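Library > Student Work > Public Policy > Term Reports

Search reports by keyword or course

9 min read

Late Mail Ballots and Local Confidence: A Survey of Two Precincts in Nigatu County

Introduction

Mail ballots that come in after the deadline are a small share of the total in most local elections. They still get a lot of attention. When a race is close, people ask why some ballots were set aside, and the answer is often hard to find on a county website. My report looks at how voters in two precincts, Andell and Mernano, understood the deadline rules in the last county election, and whether that understanding was linked to how much they trusted the result.

I chose these precincts for a practical reason. They vote on the same county offices and get the same mailings, but Andell has a drop box outside its branch library and Mernano does not. Voters in Mernano have to use the post office or drive to the county building.

Method

I used a short paper survey with 21 questions. It was handed out at the Andell library, at a grocery store in Mernano, and at the bus transfer stop that serves both. I collected 261 usable responses. Forms with no precinct marked were left out.

The survey asked whether the person had voted by mail, what they believed the deadline was, and how confident they were that their ballot had been counted. Confidence was marked on a five-point scale. I also read the county's printed voter guide and the minutes of the two public meetings where the drop box was discussed.
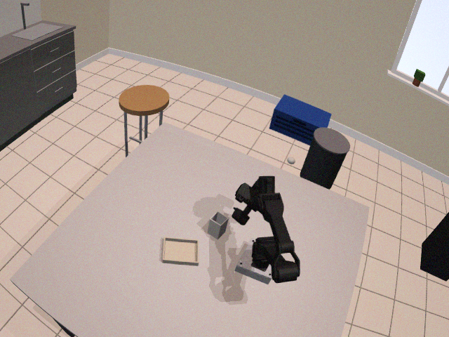

The answers were typed into a spreadsheet and checked a second time against the paper forms. Where a person had marked two boxes on the same scale, I recorded the lower one. I did not try to weight the results by age, so older voters are probably over-represented -- the library survey was done in the morning.

Results

Most people who had voted by mail knew the date of the deadline. Fewer knew that the ballot had to be received by that date, and that a postmark was not enough. In Mernano, 44 percent of mail voters believed a postmark on election day would count. In Andell the figure was lower, at roughly half that.

Confidence was higher among people who had used the drop box than among people who had mailed their ballot. The difference showed up even when both groups gave the correct deadline. Several people wrote in the margin that they liked being able to put the envelope in themselves.

Only a few respondents had used Skumo, the ballot tracking page the county links to. Those who had used it were nearly all in the top two confidence levels. I would be careful with this, as people who look up their ballot may already be more interested in the process than other voters.

Discussion

The voter guide explains the deadline correctly, but it does so on the inside back page under the heading "Returning Materials." The word "received" appears once. The return envelope itself gives the date and says nothing about postmarks. A voter who reads only the envelope could easily come away with the wrong idea.

The meeting minutes show that a second drop box for Mernano was discussed and put off over the cost of a camera and daily pickup. No figure was given for either one, so I could not compare the cost with the number of late ballots.

Limits

The sample was not random. People who stop to fill out a survey about voting are more likely to vote. I also relied on what people remembered, and the survey was done in August, several months after the election. The county reports late ballots as one total, so I had no way to match the survey answers to late ballots by precinct.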